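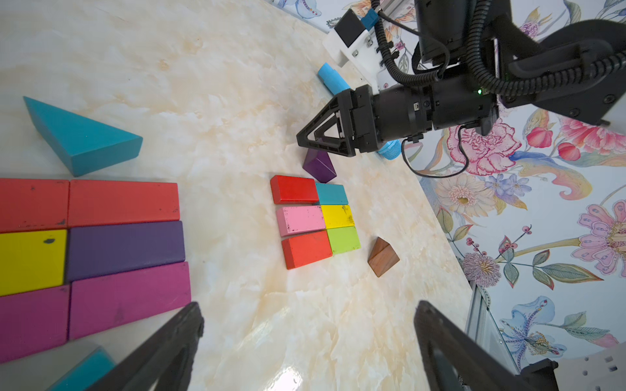 Slide 1. Two arms, one table, a lot of wooden blocks.

Speaker notes: "What the second arm costs", Trevimdale equipment planning day, Jun 6, 2025

Leave the slide up while people find seats. Say hello, say who I am, thank Gilberto Huaranga for the slot and for moving me off the one after lunch.

Start with the blocks. They are the cheapest thing on the slide and the only line in our budget that has never been queried. Pause. If no laugh, carry on briskly.

Then the arms. We asked for two and were asked why one wouldn't do. Fair question. One arm can stack blocks all day. It can't hand anything over, and handing over was the whole proposal. I should have put that on page one of the bid and put it on page 3.

SLIDE 2, the quotes
Treltden and Dritotora both quoted for a pair. Treltden's price was lower until we read what "pair" left out: grippers, cables, brackets. Go slowly here, people like to write this bit down.
Point back at the cable sleeves on slide 1. Somebody has to buy those. We hadn't.

SLIDE 3, small things
217 separate items on the final order. The arms were 2 of them.
Gripper fingers: order spares with the first lot. Ask the supplier what a replacement finger costs before signing, and watch their face.
Mounting brackets: Yeison Bermúdez will talk about printing your own. Don't steal his joke about the screws.

SLIDE 4, time
291 hours of staff time in the first year, none of it in the original budget. I put "setup: one week" in the plan. Read that out in a level voice.
Salazar building people: yes, this includes waiting for the electrician.

SLIDE 5, what I'd ask for now
A line for spares. A line for people. Delivery before October, when every other department remembers it has money.
And decide who pays for repairs while everyone is still pleased with you.

Questions. If asked about the wallpaper, hand over to Gilberto.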